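Speaker notes: Equipping and keeping a shared kitchen
Nedton Housing Association, Residents' Services Day
Saturday, August 2, 2025
Speaker: Korkor Mensah, Household Services
Session chair: Alasdair Ritchie

Opening (slide 1)

Good morning, and thank you to the chair. I have been asked to speak on the choice and care of cooking pots in our shared kitchens. The subject may appear a small one. It accounts for more of the correspondence received by my office than any other item of kitchen equipment, and I am grateful for the time on the programme.

Please note that the handout contains the full wording of the revised kitchen guidance. I will not read it aloud.

The present position (slide 2)

The Association has 71 shared kitchens. Until April, each house bought its own pots from its own budget. Standards differed widely. At Jelia House the residents had a good set, well looked after. At Kwofie Court there were thin pans that had warped and no longer sat flat on the hob.

From this year, pots are bought centrally. The annual budget is £4000, of which £2000 is held back for replacements during the year. Questions on the budget should go to Afia Gyamfi, who is here until lunch.

PAUSE. Check that people at the back can hear.

What we now buy (slide 3)

The standard item is a stainless steel pot with tall, straight sides and a thick rim. Tall sides suit soup, rice, pasta and stews, and they keep splashes off the hob. A rounded rim is easier to wipe and more comfortable to hold through a cloth.

We ask houses to look for a flat base. On a smooth cooktop a pot with a bowed base will rock, and it will heat unevenly. Place the pot on a level worktop and press on opposite sides of the rim. If it moves, report it on the yellow form.

Handles deserve separate mention. Where a handle is fixed with rivets, food can collect around the rivet heads on the inside wall. Residents should use a soft brush at that point. A loose handle must be reported the same day, and the pot taken out of use.

Daily care (slide 4)

Let the pot cool before washing. Use warm water, a little washing-up liquid and a soft sponge. Steel wool will scratch the surface and is no longer supplied. For burnt food, cover the base with water, add a spoonful of bicarbonate of soda, simmer for a short time and leave to soak.

Salt should go in once the water is boiling. Undissolved salt lying on the base can leave small pits, and these cannot be polished out.

White marks are usually limescale. Nedton has hard water, and we receive many reports of "damaged" pots that need only a rinse with diluted vinegar.

Dry the inside with a clean cloth before the pot goes back on the shelf. Do not store lids upside down inside a pot that is still damp.

If time is short, go to slide 6.

The hob (slide 5)

Lift pots on a glass hob; do not drag them. Wipe the surface once it is cool, and wipe the underside of the pot as well. Brayan Echeverri has prepared a one-page notice for each kitchen wall. Copies are on the table by the door.

Questions (slide 6)

Kwabena Arthur will take questions on deliveries. I will take all others. 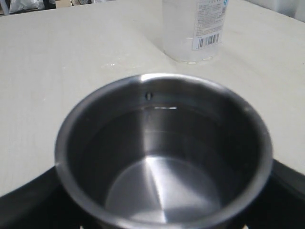
Written questions may be left at the registration desk until the close of the afternoon session, and replies will be sent to house representatives with the minutes.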